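6 min read

Bench and kitchen chores checklist, with my comments
Tramunska workshop, February 2023

I've been doing these walk-throughs for the chore arm since July, and every time I hand one in, Laurier Fehr asks me whether the thing can unload a dishwasher yet. No, Laurier. But it's a fair question, and this time I've written the comments out in full so you can see how far off we are. Marks are OK, FIX or WAIT (WAIT means don't let it try until someone has changed something).

Before power-up

1. Stop button reachable from both sides of the bench. OK. I can get to it from the stool now, which I couldn't last time.

2. Floor tape down and visible. FIX. It's lifting near the door again. Matvii, the good stuff is in the second drawer, please don't use masking tape.

3. Fingers open and close fully with nothing in them. OK. Smooth in both directions, a bit of a click at the end of travel that I've been told is normal. I'd still like somebody to look at it.

4. Simulated run signed off before the real one. OK. Nazar Levchenko signed. We did over 700 tries in simulation before anyone let the arm near our own crockery, and I'm glad of it - I grew up with those bowls.

Chores

5. Pick up a soap dispenser by the body. OK. Tall, flat-sided things suit it. My only grumble is that it will happily grab the pump head if it comes in too high, and on the real bench that means soap on everything. I've asked for a lower approach.

6. Salt shaker, pick up and put down standing. FIX. Picks it up fine, then lets go a touch early and over it goes. My gran would have been chucking salt over her shoulder all afternoon. Small things with a domed top seem to be harder than they look, and I'd want to see it done cleanly 200 times before I tick this one.

7. Paper towel roll, upright, move without squashing. FIX. It did move it. It also left a dent you could park a marble in. Shahnaz Wickramasinghe reckons the grip force is set for the metal parts on the shop side and nobody switched it back, so that's a settings job and I'll recheck once it's done.

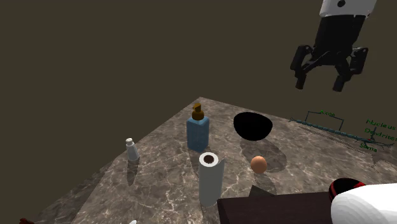 8. Egg. WAIT. I know, I know, everyone wants to see the egg. In simulation an egg can be dropped all day long and you just reset, and that's exactly where I want it to stay for now. On the real bench we've been using a rubber one from the pet shop, and even that got fired under the fridge (I found it with a ruler, along with a pen I'd been missing for ages). Ask me again when item 7 is sorted.

9. Bowl, pick up by the rim. OK, just. It likes one finger inside and one out, same as I do. Dark bowls gave the depth camera some trouble and it guessed the rim too low a couple of times. Try a lighter bowl next to it and compare.

10. Wipe down a counter. WAIT. It can hold a cloth. It can push a cloth. Whether the counter is any cleaner afterwards is another matter - mostly it shoves the crumbs to one end and stops, which, to be fair, is also what my teenager does.

Shop side

11. Sort fasteners into bins. OK. This is where I stop being grumpy. It got through 2,171 screws and washers over the trial and I only had to fish out a handful. I hate that job and it can have it.

12. Hand a tool to a person. WAIT. Not until the Drandix guard is fitted. No exceptions, and that includes people who say they'll just be quick.

13. Sweep under the bench. Not tested. It's bolted down, so I'm not sure why this is still on the list. Khrystyna Panasiuk, can you take it off the form?

After the run

14. Arm parked and powered down. OK.

15. Log saved with the checklist number on it. FIX. Three were saved with no number at all and I had to work out which was which from the times.

So can it do the chores yet? The sorting, yes, and I'd leave it alone with the screws while I made a cup of tea. The kitchen stuff, not without me standing there, and if I'm standing there I may as well put the salt away myself. I'd still keep going with it. The bowl was a flat fail for months and now it mostly works, so I'm more hopeful than I sound.

Still open for next time: items 2, 6, 7 and 15, plus the click in item 3 if anyone gets a minute.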